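# Bed Tray and Snack Box Service: Frequently Asked Questions

The following information is provided for residents of Nudgate House, Braltville, and for their families. Trays and boxes are issued by the Residents' Office on the ground floor.

**Who may request a bed tray?**

Any resident who takes meals or snacks in the room may request one. Each resident may have one tray and up to 2 boxes at a time.

**What may be kept in the snack box?**

Sealed, individually wrapped items are accepted. Fresh fruit, dairy products and opened packages should go in the shared refrigerator on each floor. The box is shallow and should be filled in a single layer.
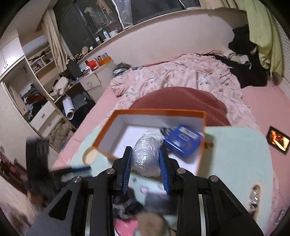

**How often should the tray be wiped down?**

The tray should be wiped after each use with a damp cloth and mild soap. Housekeeping staff clean all trays thoroughly once a month.

**May the tray stay on the bed overnight?**

Trays must be removed from the bed by 20:00 and stored against the wall or under the desk. Boxes may remain on the nightstand.

**Is there a charge for a lost or damaged box?**

A replacement box costs $20. Ordinary wear is not charged.

**How are new supplies requested?**

Request forms are available at the Residents' Office and at the Kettle Lounge. Requests are filled within 36 hours. Forms left in the lounge are collected each morning.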